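Small counter layout: where does the mug tree go?
Kitchen & Dining > Setup and Storage

restix_fan
Posted 2023-10-04
Trying to settle a layout for a short counter with a toaster oven, a wooden box with a handle, and a mug tree. The mat underneath is brown and stays. I keep moving the mug tree and can't decide.
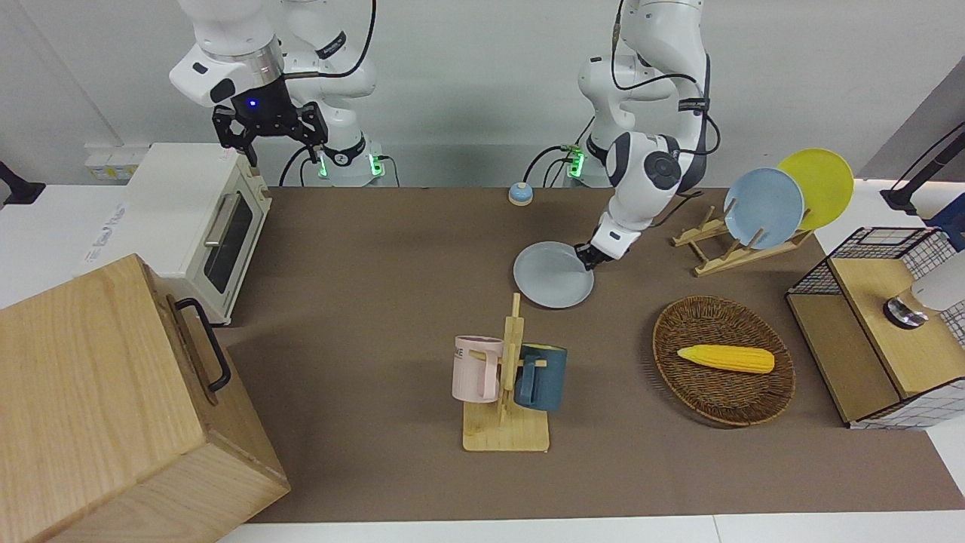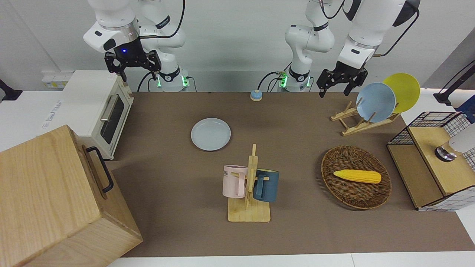

The oven lives on the left near the outlets and I don't want an extension cord, so that part is fixed. Everything else can move. Budget is 70 dollars if something has to be bought.

plainoak37
Move the box first. It's in front of the oven and you need that space for the door. I had a bread box in front of mine for 16 months and scraped it every time I made toast.

hollis_st
Agree on the box. Disagree that you need to buy anything. Mug tree goes to the back against the wall, plate goes in a rack, done.

restix_fan
If the mug tree goes in back I have to reach over everything to get a cup. That's how I broke one last December.

hollis_st
Then put it on the right side at the back. You only reach over things if there are things in front of it.

mabel_cooks
I'd keep it in the middle — you use mugs more than anything else on there. The bell can go on a shelf.

restix_fan
The bell stays. We ring it when food is ready.

plainoak37
Fikance has a wall rail with hooks that holds mugs. Mine was under 70 with the screws. Frees up the whole base of the tree.

hollis_st
Rail is fine if you own the wall. In a rental I'd skip it.

restix_fan
Renting, so no rail. I'll put the box on the floor and try the tree on the right for a week.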